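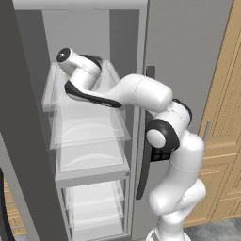

Mahtab Jalali told the room that her crisper drawer had been a hospice for cilantro since she moved in, and that she would like it to stop.

The room was the autumn meeting of Sustden, the household food group, which today opens sign-ups for Koppel, a free eight-week course in using up what you already bought. It starts in November and is open to anyone with a refrigerator and a guilty conscience.

Thursday, October 9, 2025

Over the past year, 84 households in the Draller district kept a diary of everything they threw out. They logged 1,824 items. Salad greens led by a comfortable margin, followed by bread heels, half lemons and a category the organizers had to label "unknown, in foil."

"People were very frank," said Niloufar Nikzad, who wrote the course. "One man entered the same jar of capers 5 times. He kept putting it back."

Koppel asks very little. Each week brings one short email, one recipe that forgives substitutions, and one shelf to deal with. Week three is condiments, and participants are advised to clear an evening. The course also covers freezing herbs, reading date labels without panic, and what to do with the other half of the can of coconut milk.

Those who finish receive a certificate in Dondidness, a word Sustden made up for the feeling of eating the last of something on purpose. Nikzad says it has no value on the job market.

There are 200 places. Sign-ups are taken at the Sustden desk in Draller or by mail, and close when the list is full. Participants need a notebook, a marker and a roll of masking tape. Composting will be discussed in week seven, briefly.

Press contact: Niloufar Nikzad, Sustden, Draller. Calls returned after lunch, which will be leftovers.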